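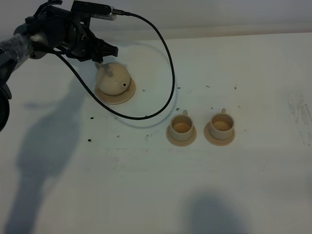
Water for Tea - speaker notes
Evening talk, Ombridge Tea Society, March meeting
Speaker: Pendo Swai

Running time is 40 minutes with questions. Tasting goes in the middle, after the section on hardness. Start the kettles before the introduction.

Opening

Thank Wanpen Khamphan for the invitation and for printing the handouts.

Say what the talk covers: what is in tap water, what it does to tea, and what you can do about it at home without spending much. I am not going to talk about leaf grades or growing regions tonight. Eilif Myklebust is doing that next month and he will do it better.

A brewed cup of tea is nearly all water. People will spend a good deal on leaves and then fill the kettle without thinking. I did the same for years. I moved from Vavia to Ombridge with a tin of black tea I knew well, made a pot the first morning, and it tasted flat. The color was dull and there was a skin on top. Same tin, same pot, same amount of leaf. I blamed the movers for storing the tin somewhere hot. It took me most of a winter to think of the tap.

What is in the water

Keep this short. Last time I gave this talk I lost the back row here.

Three things to remember from this part:

Calcium and magnesium. These make water hard. They come from rock the water has passed through, mostly limestone and chalk.

Bicarbonate, also called alkalinity. It usually travels with the calcium but it is a separate thing. It works against acids, and a lot of what we call brightness in tea is mild acid.

Chlorine or chloramine, added by the utility to keep the water safe. You may smell chlorine. Chloramine is harder to notice and does not leave as easily.

Ask: who here has limescale in the kettle? Most hands will go up. Ombridge water is hard and has always been hard.

Explain parts per million if anyone asks. One part per million is one milligram in a liter. Do not go into German degrees and French degrees unless Gerasimos brings it up.

Hardness and the cup

The film on the surface of black tea is made when calcium and bicarbonate in the water meet compounds from the leaf and air at the surface. It is harmless. It looks bad and it sticks to the cup. Soft water gives very little film. Adding lemon clears it, and that may be part of why lemon suits some places and not others, but I have no source for that, so say it as a guess.

Color: hard, alkaline water makes black tea darker and browner. Soft water makes it redder and clearer. Dark does not mean strong. A lot of people cut the brewing time when they see a dark cup and then complain that it is weak.

Taste: hard water mutes the top of the flavor. Green teas suffer most. Strong breakfast blends hold up, and some are blended with hard water in mind.

Very soft water has its own trouble. Distilled water gives a thin, sharp cup with not much body. Some minerals help. For most teas I am happy with a total hardness between 50 and 100 parts per million. Above 200 I start to notice the film every time.

Tasting

Two waters, one tea. The tea is the Christodoulou house black, which is sturdy and cheap and does not hide anything.

Water A is from the tap in this building, drawn tonight.
Water B is the same tap water run through a jug filter with a new cartridge.

Use the 800 milliliter pots. Four minutes, timer on the lectern. Pour all of A, then all of B. Ask people to taste without milk first. Do not tell them which is which until everyone has tried both.

While it brews, tell the Rantala story. Kalevi Rantala ran the tea counter at Mekosard for a long time, and customers kept returning one particular oolong. They said it was stale. He tried it in the shop and it was fine. He asked one of them to bring in a bottle of water from home, made the tea with that, and agreed with the customer. After that he kept a bottle of hard water behind the counter and used it to test anything new before ordering. He dropped several teas that way, and he told me he regretted only one, a spring green that he kept buying for himself.

After the reveal: ask who preferred A. There are always a few. Tell them they are not wrong. If you grew up with a dark, soft-edged cup, the filtered one can taste sour.

Then offer milk. The gap closes a good deal once milk goes in.

What to do at home

Go through these in order of cost.

Draw fresh cold water. Run the tap for a few seconds first, longer in the morning. Do not use the hot tap, as it has been sitting in the heater and may have picked up metal on the way.

Empty the kettle. Old water left overnight and boiled again has a little more mineral in it each time as steam goes off. The claim that reboiling uses up all the oxygen and ruins tea is repeated in a lot of books. I have tried to taste it in a blind test and could not. Boiling drives off dissolved gas the first time anyway.

Descale. Citric acid is cheap, works well, and rinses out without a smell. Vinegar works too but hangs around. Fill, boil, leave it for half an hour, rinse twice.

Jug filter. Takes out chlorine and lowers both hardness and alkalinity. The cartridge wears out sooner in a hard water town than the box says. If the film comes back on the tea, change it. The jug should live in the fridge if you do not use it daily.

Bottled water. Read the label. Look for a low dry residue figure and a low bicarbonate figure. Many well-known mineral waters are much harder than the tap and will make awful tea. I keep one bottle in for when I open something good.

Mixing. Distilled water from the grocery store cut with tap water. Here in Ombridge, 2 parts distilled to one part tap works for me. Try it on a tea you know.

Plumbed-in softeners. These swap calcium for sodium. They save your pipes and they stop the scale, but the alkalinity stays where it was, so the tea does not improve as much as you would hope. Most installers will leave one unsoftened tap at the kitchen sink. Use that one for drinking if you have it.

Temperature, briefly

Only if there is time. If it is past 8:15, skip to questions.

Black tea wants water straight off the boil. Greens want it cooler, and a cooler brew also hides some faults in the water. Warm the pot. A cold, heavy pot takes more heat than people expect, and I would fix that before buying a thermometer.

Questions that usually come up

Does the pot matter? Less than the water. Glazed ceramic, glass and steel are all neutral. Unglazed clay is a subject of its own, ask me at the break.

Can I just boil the hardness out? Partly. Boiling drops some of the calcium as scale, and letting the water settle and pouring it off the top does help. It wastes a lot of time.

Are test strips any good? Good enough. They will tell you hard or soft. For a proper figure, look up the annual report from your water utility. It is free and they have to publish it.

What about well water? Have it tested for safety first. Then treat it like any other water.

Does it apply to coffee? Yes, with different targets. Gerasimos Raptis has offered to answer this one from the floor. Keep him to five minutes.

Closing

Point to the handout. The table on the back has the hardness bands and a blank column for people to write down their own readings. If anyone brings their reading to the next meeting, Wanpen is collecting them for a map of the district.

Rinse the pots before leaving. Key goes back in the box by the side door.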